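The Red Basket and the Pale Wooden Dustpan
A small gallery from the dining room table

Posted 2023-06-17

Some of you will remember that the dining room has been my project for June. It began as a quick sort through the sideboard and has turned, as these things do in our house, into a slow and rather pleasant turning-out of every drawer, tin and paper bag we own. We call the place Sullomano (the name was on the gate when we came and we never had the heart to change it), and in 12 years here I don't think I had ever looked properly at the little everyday tools we keep for sweeping up. They are such good-natured things, and they get so little attention, that I thought they deserved a page of their own.

My friend Maritza Cuervo asked me after the last gallery whether I could show the pieces in use on the table, with a bit of mess about, instead of lined up on a windowsill looking as though they had never met a crumb. Quite right too! So this time you get the crumpled paper along with everything else, and I hope she approves.

The brush and the basket
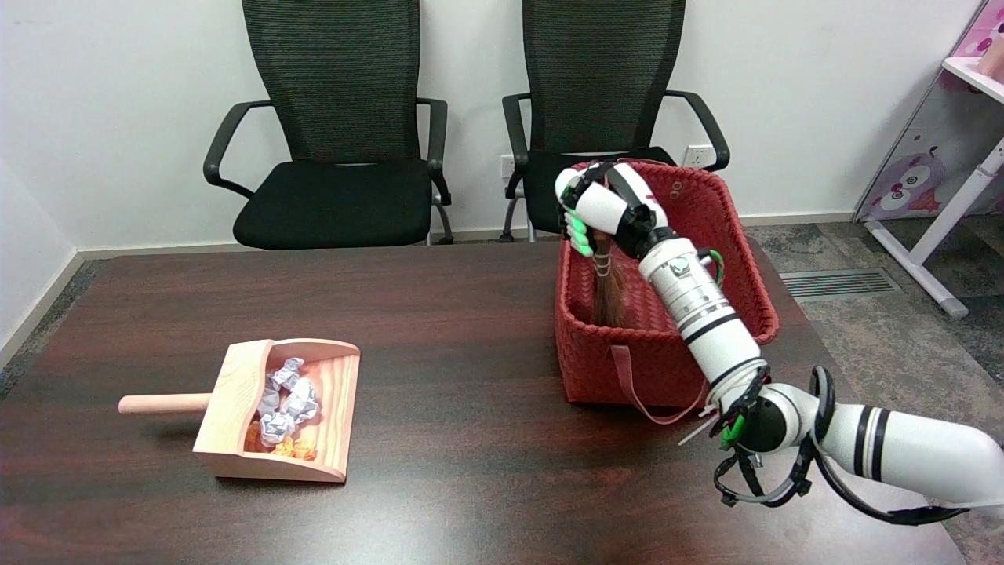 I have always liked a brush that can be put away where you'll see it. Ours used to live in the cupboard under the stairs, behind the ironing board, and of course it hardly ever came out. The red woven basket has changed all that, and with the brush held upright over it and the brown bristles down inside, you can see what a comfortable fit the two make. The cord loop at the top means it could hang on a hook as well, and Kamarul Teoh has promised me a nice old one if he can find it in his shed, but for now I am very fond of the basket. I love the diamond-like pattern in the weave, and the red strap handle that flops down over the front and onto the table as if it had had a long day. It came from a little shop called Hidayat, where I had gone in for candles, and I carried it home with the candles inside and felt terribly pleased with myself all the way up the hill.

A word about the table, as I am asked about it more than anything else on these pages. It is the dark reddish-brown one that you have seen before, with the glossy top, and it does show every speck. My aunt used to say that a dark table keeps you honest. I go over it with a soft dry cloth after sweeping and once in a while with a very little beeswax, rubbed in well and then rubbed off again for far longer than you think you need. Şengül Kocabaş, who knows much more about furniture than I do, tells me I am still using too much wax. She is probably right, and I shall try to be more sparing – though I do love the smell.

The dustpan, with its paper 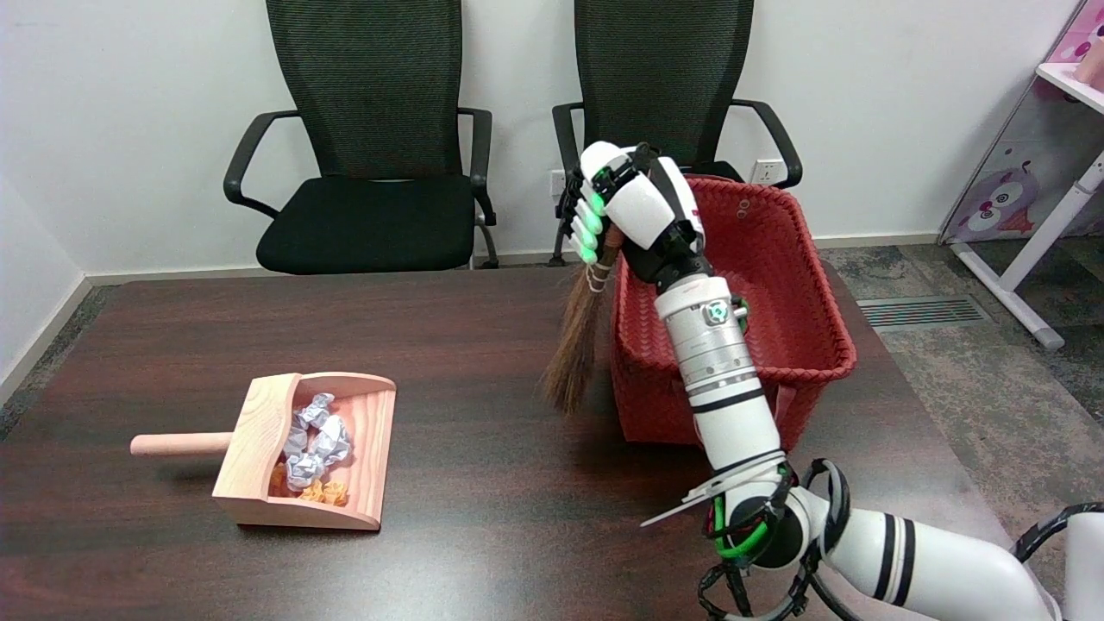 Looking after them

Several of you wrote in last time to ask how to keep wooden and bristle things nice, so I have put down what I do, for what it's worth. The brush gets a good shake outdoors every few days, and when the bristles look tired I comb them through with an old wide-toothed comb that is kept for the job. I don't soak it. The dustpan has a wipe with a barely damp cloth and then stands on its end by the back door until it is dry all through, and the basket is simply turned upside down and tapped. All sorts falls out. Last week it was 3 buttons and a raisin.

Sidra Bhutto has asked for a page on linen next, and I have a drawer of napkins waiting, so do come back for those if you are that way inclined. If you have a favourite brush or dustpan of your own, I should dearly like to hear about it, and the message box is at the foot of the page as usual.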